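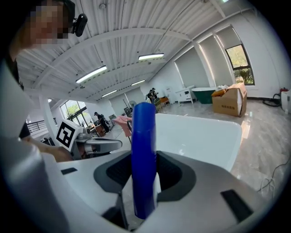
Fig. 1. A white hand-held gripper, with a gray one behind it.

Residential Interiors, Unit 6
Planning a Bathroom: Weight, Water and Drainage

Read this before the Varska floor plan exercise. Bring a calculator and your copy of the plan.

1. Floor load

A bathtub has three weights to consider: the tub itself, the water and the bather. Product sheets often list only the first. Water weighs 8.34 pounds per gallon, so the water is usually the largest of the three.

Worked case, Varska apartment:
Tub, empty: 162 pounds
Water at 90 gallons: 751 pounds
Total before the bather gets in: 913 pounds

A freestanding tub may rest on small feet, and the load then falls on a few points. In older houses, find out which way the joists run before you settle on a position. The final check belongs to a structural engineer.

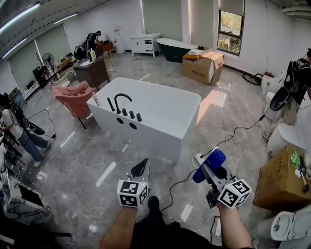

2. Faucet position

The faucet can be mounted on the wall, on the floor or on the rim of the tub. Each choice fixes where the supply lines come up, and this has to be decided before the floor is finished. Leave room to reach the shutoff valves. Students often draw the tub tight against a wall and forget that someone has to clean behind it.

3. Drainage

The trap sits below the drain and needs depth. On a concrete slab this means a recess or a raised floor. Show the drain on your section drawing as well as on the plan – a plan alone does not give the slope of the pipe.

4. Water use

The Gökçe house in Clusidwood was billed for 2,895 gallons in March. Divide by 31 to get the daily use, which comes to 93 gallons. One fill of the Varska tub would nearly match it.

Reading for next time: the Nusa case study, page 17 of the course pack. Mark the supply lines in blue and the drains in red.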